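Speaker notes: Setting up a small assembly bench
Plamis workshop evening, Wed 5 September
Slot is 12 minutes plus questions

Opening

Say hello, say where I work (Skurkamby, fitting-out shop). Ask who has a bench at home and who shares one. Most of this talk is for the people who share.

Start with the old bench. One deep drawer, everything in it. Building a simple frame for the Oprea shelving job meant digging for brackets, then digging again for the right driver. Pause here, people usually have their own drawer story.

Slide 2. The bench now 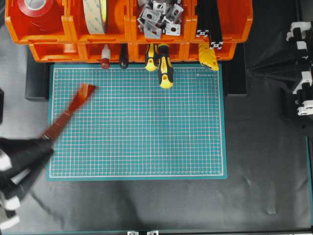
Cutting mat in front, bins and hand tools along the back.

Points to make:
Bins go at the back edge, so the mat stays free for the work.
Black cloth under the mat. Small screws show up on it and don't roll far.
Screwdrivers and the utility knife sit with their handles toward you. Reach, grab, put back the same way.
The grid on the mat is good for squaring up a joint by eye. It does not replace a square. Say this clearly, I got a question on it in March.

Slide 3. What goes in which bin

One kind of thing per bin. Tape by itself, brackets and connectors together, profile offcuts together. I tried sorting brackets by size and gave up after 2 weeks. A mixed pile in an open bin is quick enough to pick through when you can see all of it.

Short lengths of aluminum extrusion go in end first. You can read the slot pattern from the end and know what you have.
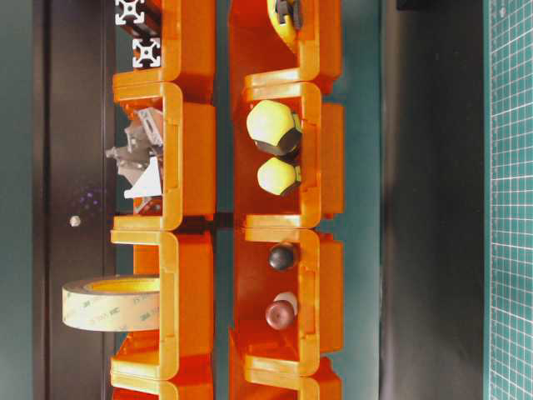

Wide rolls of mounting tape are the awkward item. They are a bit too big for a small bin and will stick out whichever way you lay them. Leave them like that. A bigger bin takes up room on the bench for one roll.

Keep a spare bin if you can. Something always turns up in the middle of a job.

Slide 4. Cost and sources

The full Fakska order was 200 dollars, bins and mat included. Cloth was a remnant. Have the parts list ready for anyone who asks.

Closing

Put everything back before the last part is tightened. Offer the handout. Questions. If time runs short, drop slide 4 and take the cost question from the floor.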